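Ce site utilise des cookies à des fins de mesure d'audience. En poursuivant votre navigation, vous en acceptez l'utilisation. [Accepter] [Paramétrer]

Sujet : Kit de pinces manuelles Podora (Stumeo) : demande de retours avant commande

Cellule_Achats_IRM

Mesdames, Messieurs,

Notre établissement étudie l'acquisition du kit Podora, commercialisé par la société Stumeo et distribué par Stimex. Il s'agit de l'ensemble comprenant deux pinces tenues à la main, les marqueurs, le logiciel d'enregistrement et la prestation de mise en service. L'usage envisagé est la collecte de démonstrations de manipulation d'objets de table, en vue de l'apprentissage d'un bras robotisé.

Nous souhaiterions recueillir l'avis d'équipes ayant utilisé ce matériel sur une durée significative, et notamment sur les points suivants : tenue des patins et des doigts, fiabilité du repérage par marqueurs, gêne occasionnée par les câbles, qualité du support. Une offre concurrente de Holroyd nous a également été remise.

Avec nos remerciements.

P_Michalik

Bonjour,

Notre équipe utilise le kit depuis le mois de mai, sur une campagne consacrée à la vaisselle : prise, dépose et passage d'assiettes d'une pince à l'autre. À ce jour, 1 478 démonstrations ont été enregistrées, dont 53 ont été écartées lors du contrôle, presque toutes pour perte de suivi d'un marqueur. Ce taux nous paraît acceptable pour un matériel de cette catégorie.

La prise en main est rapide. Un opérateur sans expérience préalable produit des enregistrements exploitables dès la première demi-journée, à condition d'avoir reçu la consigne de ne pas croiser les poignets. La face intérieure striée des doigts assure une bonne tenue sur les rebords arrondis. Nous avions craint des glissements sur les assiettes peu profondes ; ils sont restés rares.

Je joins trois vues prises pendant la campagne, les deux premières depuis une pince et la dernière depuis le point de vue de l'opérateur. 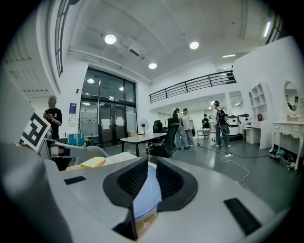
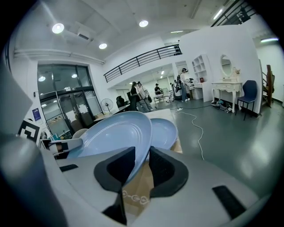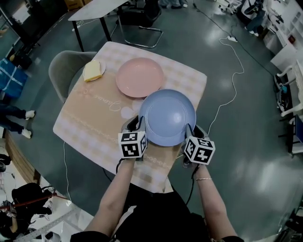
S'agissant de la calibration, le manuel annonce une procédure courte. Il nous a fallu 32 minutes pour la première, vérification comprise, et nettement moins par la suite. Elle doit être refaite après tout choc sur un support de marqueur, ce que le manuel ne précise qu'en annexe.

Réserves principales : la longueur des câbles, insuffisante pour un opérateur de grande taille travaillant debout ; l'absence de mallette de transport ; la traduction française du logiciel, incomplète dans le menu d'export. Je recommande néanmoins l'acquisition.

Přemysl Michalík
Responsable de la plateforme de manipulation

atelier.robotique.73

Bonjour,

Je ne partage pas entièrement cette appréciation. Nous avons disposé d'un kit en prêt, et le repérage par marqueurs s'est révélé sensible à l'éclairage. Sous des luminaires de plafond encastrés, avec un sol brillant, nous obtenions des pertes fréquentes dès que l'opérateur se tournait. Le support de Stumeo nous a conseillé de mater les surfaces environnantes, ce qui n'était pas envisageable dans des locaux partagés.

Je souligne également que le taux de rejet cité dépend des critères retenus. Un contrôle visuel ne suffit pas à détecter une dérive lente de la pose estimée.

P_Michalik

La remarque sur les critères est fondée. Notre contrôle est double : un relecteur visionne chaque séquence, puis un script compare la distance entre les deux pinces à la valeur attendue lorsqu'elles tiennent la même pièce. Les séquences à une seule main ne bénéficient pas de cette seconde vérification, et il est possible que des dérives nous y aient échappé.

Quant à l'éclairage, notre sol est lui aussi brillant et les luminaires s'y reflètent. Nous n'avons pas constaté le phénomène décrit. Quelle version du logiciel utilisiez-vous ?

atelier.robotique.73

La version livrée avec le prêt, antérieure à la mise à jour de juin 2018. Je conviens que la comparaison s'en trouve limitée. Je maintiens en revanche ma réserve sur les conditions du prêt : la durée accordée ne permettait pas une évaluation sérieuse.

SLebas_formation

Bonjour à tous,

Pour compléter, nous avons retenu l'offre Holroyd pour nos travaux pratiques. Les pinces sont plus lourdes et les étudiants s'en plaignent en fin de séance, mais la liaison est sans fil. Le contrat de maintenance est par ailleurs plus lisible. Pour une campagne longue, la fatigue de l'opérateur me semblerait un critère prioritaire, et je pencherais alors pour Podora.

Cellule_Achats_IRM

Nous vous remercions de ces réponses. Deux questions complémentaires :

- Les patins noirs fixés sur le corps de la pince sont-ils considérés comme des consommables au titre du contrat ?
- La licence du logiciel est-elle limitée en nombre d'enregistrements ?

P_Michalik

Sur le premier point, Stimex nous a répondu par écrit que seules les garnitures des doigts sont des consommables. Je vous conseille de le faire porter au bon de commande.

Sur le second, la licence de base autorise jusqu'à 2 000 enregistrements par projet. Au-delà, une extension est nécessaire. Nous approchons de cette limite et le devis demandé à Stimex ne nous est pas encore parvenu.

atelier.robotique.73

Cette limite ne figurait pas dans la documentation qui nous avait été remise. À mon sens, elle devrait peser dans la comparaison avec Holroyd, dont la licence est, sauf erreur, sans plafond.

SLebas_formation

Je confirme, sans plafond. L'export vers un format ouvert est en revanche facturé en option.

Cellule_Achats_IRM

Bien noté. Nous solliciterons les deux fournisseurs sur ces points et demanderons à Stumeo une démonstration dans nos locaux, sous notre éclairage. Le sujet reste ouvert dans l'attente de leurs réponses.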